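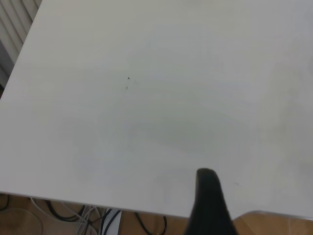 Figure 3. White tabletop, with a few small dark marks.

4. Breaks, drinks and the shared table

4.1 What we asked and who answered

The diary part of the study ran at 2 sites, Clanberg (an insurance back office, mostly phone work) and Horneveck (a small print and mailing firm). Same booklet at both. People wrote down each break they took, start time, end time, where they went, what they drank if anything, who else was there. One line per break. No essays, though some people wrote essays.

60 people sent back usable booklets. They gave us 1431 break entries in all. We dropped entries with no start time, and the ones where the end time came before the start and we could not work out what was meant. Night shift at Horneveck was a headache here, breaks that ran over midnight had to be fixed by hand. Aurora Falcão did the Clanberg entries, Salvador Matos did Horneveck, then they swapped and checked each other. Most of the disagreements were over handwriting.

The diary was filled in during July, which matters. Vacation month. Teams were thin at both places and people covering for others took shorter breaks, or said they did. We come back to this in 4.5.

Lunch is not in the counts. Lunch was paid at one site and unpaid at the other and the two turned out to be hard to compare, so we left it for separate work.

4.2 Hot drinks as a clock

The first thing that stands out is how often people used the drink to say how long the break was. Not minutes. "One coffee." "Half a tea, then the phone." A break lasted as long as the cup did, and the cup was a polite reason to still be sitting there. Gouveia, in the earlier interview work we build on, called this the cup rule, and we keep the name.

Entries with a hot drink had end times that looked more relaxed than the ones with water or nothing. Longer, yes, but also less likely to be written as a round number. People who drank nothing wrote 10:00 to 10:10. People with a tea wrote 10:02 to 10:17. Could be that the tea people just looked at the clock when they sat back down. Could be that the no-drink people filled in the booklet at the end of the day from memory. We think some of both.

There is a social side too. At Clanberg the kettle was slow (old one, everyone complained) and the wait for it was where most of the talking took place. Several people wrote down the kettle wait as the break and then took the drink back to the desk, so the drink itself was not part of the break at all. At Horneveck there was a machine with a button. Fast. Talking moved to the table.

Cold coffee came up more than we expected. People would leave a cup, get called away, come back to it, and count that as a second break. Or not count it. The booklet did not say what to do and it should have. A fair number of entries have a note in the margin, things like "same coffee" or "still the 9:30 one." We coded these as one break with a gap.
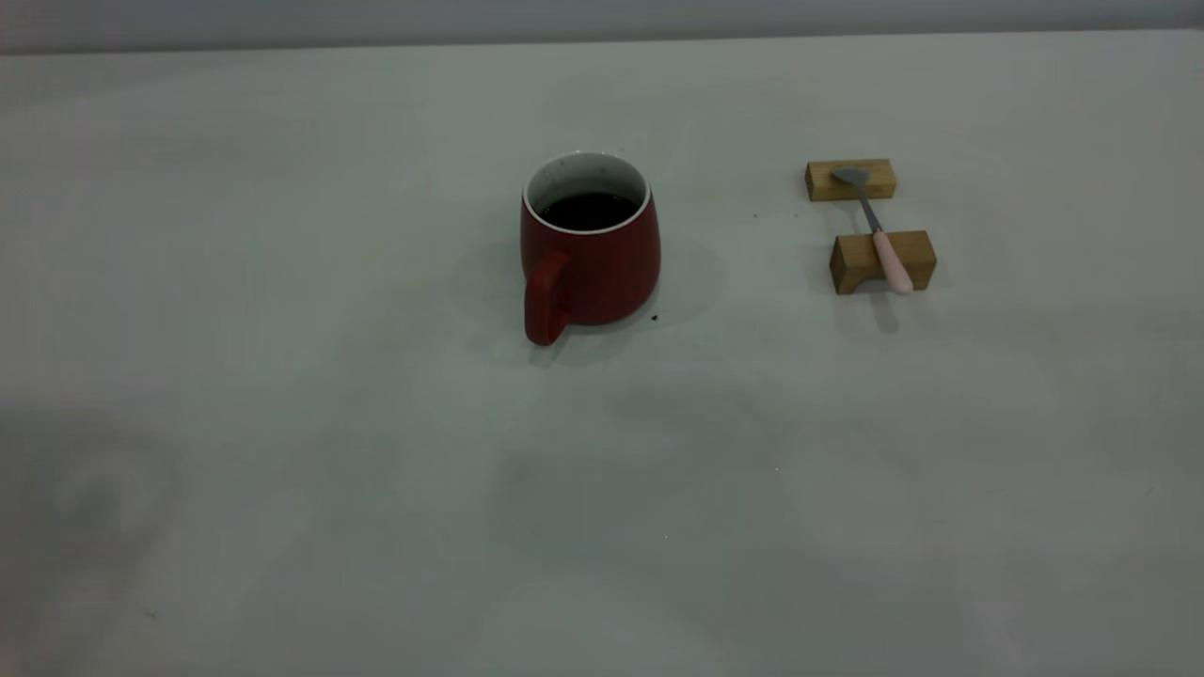
4.3 Where the table is

Both sites had one shared table for breaks. Clanberg's was in a side room with a door, Horneveck's was at the end of the sorting floor, no door, in full view of the supervisor's desk. You would guess the second one got used less. It did not. It got used differently: shorter sits, more people coming and going, more standing with one hand on the back of a chair.

What people said about the Clanberg room was that going in felt like a decision. You open the door, there are two people in there already mid-sentence, you have to join in or sit apart. A few people solved this by never going in. They made the drink and left. Those same people scored low on the "I know my coworkers" item, but then they may have scored low on it anyway, so no claim about cause here.

Light and noise were rated on a scale from 0 to 100 at both sites. The noise ratings from Horneveck were all over the place, which makes sense given that the folding machine runs on and off. Light ratings were more even. Nobody had strong feelings on light. Chairs were another matter and the comments on chairs could fill a section of there own, but we did not ask about chairs and will leave it.

Cleanliness of the table. We asked one question on this, badly worded ("Is the table usually clean enough?"). Enough for what, several people wrote back. Eating off it, no. Putting a cup down, yes. Next time split it. The comments did show one useful thing: crumbs were minded less than rings. A crumb is just lunch. A ring means somebody did not wipe up, and people had opinions on who.

4.4 Spoons, sugar and other small stuff

Short section, but reviewers of the first draft asked for it.

Shared spoons go missing. Known problem, every office has it. At Clanberg there was a jar of them and by the end of the month people were stirring with pens. Falcão has notes on this. When there were no spoons, people who take sugar went without, or walked to the other floor and had the break there, with other people. So a thing as minor as a spoon moved breaks from one room to another. We saw the shift in the entries: same people, same hour, different location column.

Own mugs were common. People at Horneveck kept theirs on a shelf with names taped under the base. At Clanberg they kept them in desk drawers. Having your own mug went along with more regular break times. We would not read too much into that, as people with their own mug had also mostly been there longer, and people who have been there longer have more regular everything.

Milk was handled by a rota at one site and by an honor jar at the other. The honor jar worked better. The rota fell apart over vacation, see above.

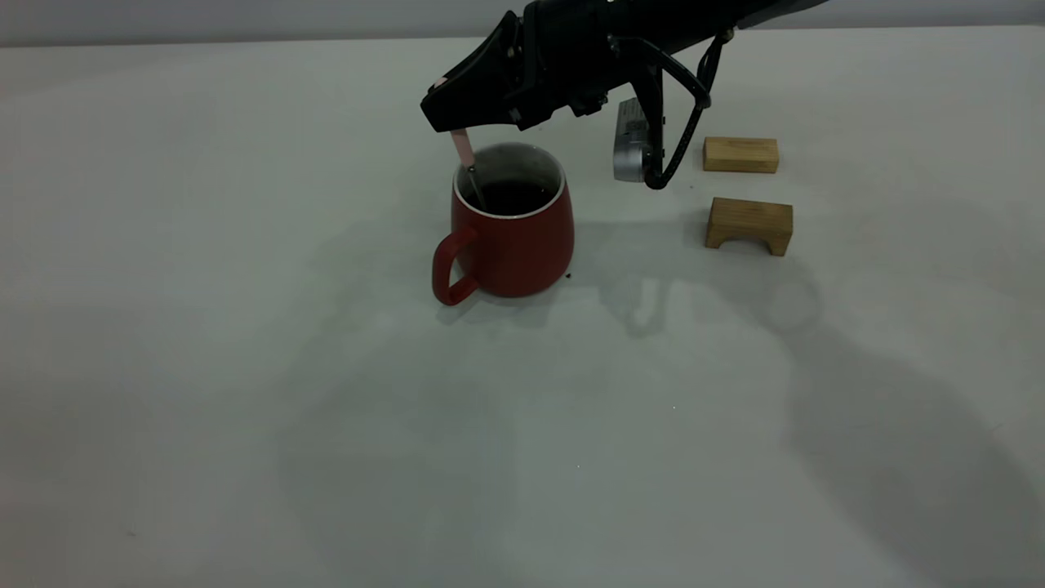 What did we treat as a single break when someone was interrupted?
We treated it as one break if the person came back to the same place with the same drink, and as separate breaks if they started over with a new one. Where the booklet gave no drink at all, we went by the location column and the person's own line breaks.

4.5 Limits

One month, small sites, self-report. The usual.

The vacation problem already mentioned. With teams thin, some people took no morning break for days in a row and then stopped writing anything, and from the booklet alone you cannot tell a day with no breaks from a day with no diary. We asked people to write "none" on such days. Some did. The rest we treated as missing, and the results do shift a little if you treat them as zero instead. Direction stays the same. The size of the hot drink difference gets smaller.

The booklet itself changed what people did. Matos heard this directly at Horneveck, one man said he had started taking his afternoon break again because the page looked bad without it. Fine for him, less fine for us. No way to know how many others did the same.

We also had no one at either site who works mostly from a vehicle or from home. The Zekonthorpe depot had agreed to take part and then pulled out during a move, too late to find another. Drivers take breaks alone and a lot of them drink from a flask, so the cup rule might hold there in some other form or not at all.

Last, the word break. At Clanberg people used it only for time away from the desk. At Horneveck a minute leaning on the bench was a break if you had a drink in your hand. We gave a definition on page one of the booklet and it seems clear that few poeple read page one.
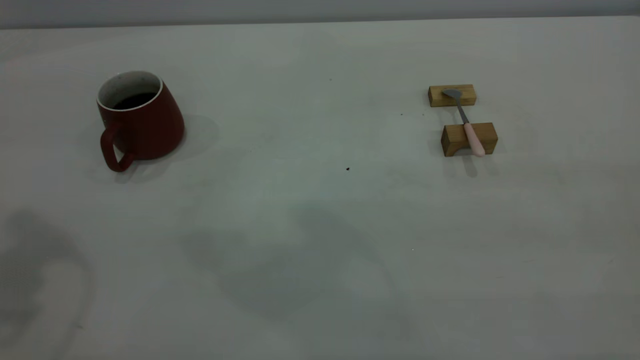
Figure 4. Dark red mug on a light gray tabletop.

4.6 Notes for the next round

Put the definition on every page. Ask about the drink and the stay separately, with a box for "took it back to my desk." Split the table question. Run it in a month when people are in. Add a line for interrupted breaks so that nobody has to write "same coffee" up the side of the page.

Falcão also wants the time of the last refill. Matos thinks that is one column too many, and the pilot booklet will go out both ways.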